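# The Long Way Round to Carholm

There is a quicker way to get to Carholm than the ferry, and if you ask at the bus station in Mirkport they will tell you about it at some length. You go up the valley, over the new bridge and down the other side, and you are there before your tea has gone cold. I have done it once, in the rain, and I have nothing against it. But I was brought up on boats, or at least on the smell of them, and when I heard that the old crossing was running again through August I packed a bag and a flask and went down to the harbour far too early, as I always do.

The ferry carries 157 passengers when she is full and she was nowhere near full that morning. We sat along the top deck on slatted benches, all facing the same way like people in church, and watched the town slide off behind us - first the fish sheds, then the row of painted houses, then the chapel on its hill, which stays with you for ages. The crossing takes two hours if the tide is kind. I took a book and didn't open it.

What I like about a slow boat is the way strangers begin to talk. It never happens in the first half hour. Then a gull does something silly, or the tea trolley gets stuck, and suddenly the whole bench is telling you about its knees and its grandchildren. I was told where to buy smoked trout (the second shop, never the first), and given half a cheese scone wrapped in a paper napkin, and I was warned very firmly not to miss the Dufour gardens, which I then very nearly did.

They lie at the top of the village, behind a wall so plain that you could walk past it every day of your life. Inside there are plum trees trained flat against the brick, and a long bed of dahlias the colour of jam. I stayed until the gate was being closed and had to be hurried along, kindly, with a rake.
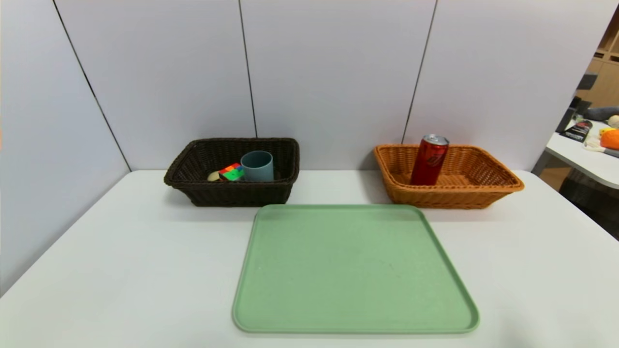
Volume 2 | Page 526

Baskets are everywhere over there, brown wicker ones mostly, and you soon stop noticing them. Bread comes in them, and plums are sold by them. I had always thought of a basket as something you bought and forgot, and I came home with a deep one from the market that creaks when you lift it, which pleases me more than I can explain to my family.

My room was above the bakery at Drondero, the little cluster of houses beyond the church, and I can't recommend it to anyone who likes to sleep late. The ovens start at four in the morning. By five the smell has come up through the floorboards and you may as well get dressed, go down and be given the first roll of the day, too hot to hold.

I had meant to take the bus home. In the end I walked back down to the quay with my basket on my arm and a pound of plums in it, found the same bench on the same side, and ate most of them before we reached the chapel.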